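Teaching by hand: a talk with Hanane Belkadi

Hanane Belkadi opens boxes for a living, and she's very cheerful about it. She runs demonstration work at Danetti, where people show robots how to do ordinary jobs by doing the jobs themselves, over and over, with a pair of hand-held grippers in place of their fingers. When I met her she had already done a morning of it and was happy to keep talking through lunch.

"People think we write instructions," she told me. "Move here, close there, lift this much. I did that at Tolton, and I liked it, but you can spend a week on a lid. Now I pick up the grippers and I just open the lid. Then I do it again with the box turned a bit. It still makes me grin!"

The grippers are the heart of it. Each one is held in the hand and carries its own camera, so what gets recorded is the job as the tool sees it, along with how the tool moved and how wide the fingers were. A robot arm fitted with the same kind of fingers can then learn from the recordings. The arm doesn't have to be in the room, and Belkadi loves that part best.

"You can go anywhere with them. A kitchen, a stockroom, somebody's office. With remote control I had to book the arm, book the room, warm everything up, and then I'd get maybe an hour. With these I get going before my coffee is cold."

She doesn't look down on remote control, though. She spent nearly 4 years driving arms that way, and her colleague Janaka Amarasinghe still does most of his teaching from the control station. The two of them have a long-running and friendly argument about it. His side is that when you drive the real arm, every motion you record is one the arm can make. A person holding a gripper can twist a wrist or lean across a table in ways that no arm on a fixed base could follow.

"He's right, and it's annoying," Belkadi said. "I had a whole batch where I reached round the back of the carton with my elbow way up. Lovely, smooth, very quick. Janaka played it through the arm model and it went straight past the joint limits. So we threw those out, and I learned to keep my elbows down."

Cartons are her current subject, the plain kind with a lid that tucks in at the front. I asked what could be hard about that, and she put down her sandwich to answer.

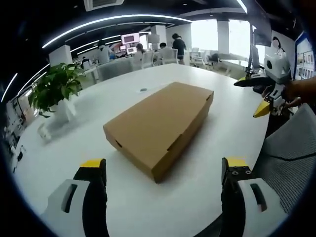
"The tuck is the whole thing. You've got a flap sitting in a slot and it's holding on by friction, so if you pull straight up, the box comes with you. One hand has to keep the base where it is and the other has to work the edge loose. You and I do that without thinking. When I put the grippers on I had to find out what my left hand was doing all those years - it was doing a lot!"

She had a batch of 321 recordings of that one job when we spoke, and the plan is to reach 1000 by November. Not all of them will be kept. Amarasinghe reviews them and marks the ones where a finger slipped or where the demonstrator stopped to think. Slips with a good recovery stay in. Belkadi is firm on this point, having trained an early version on nothing but tidy runs.

"It was beautiful until something went a tiny bit wrong, and then it had no idea. It had never seen me miss. So now if I miss, I fix it and carry on, and I don't start over."

New demonstrators get 3 short practice sessions before anything is saved. The commonest habit she has to break is speed. People hurry, she says, or they go the other way and creep along like they're carrying soup. She asks them to talk while they work, about anything at all, and their hands settle into a normal pace.

There's interest from outside too. Ahonen, a packing firm, wants to try the carton recordings on its own line, and Belkadi would like to send a pair of grippers there and let the packers do the showing. "They've opened more boxes than I ever will. I'd love to see what their hands know."

After cartons comes a project called Vondotia, which is all about soft things: bags, sleeves, padded envelopes. Amarasinghe thinks it will need both methods, and for once she agrees with him. She has started collecting padded envelopes from everyone in the building, and asked me before I left if I had any at home.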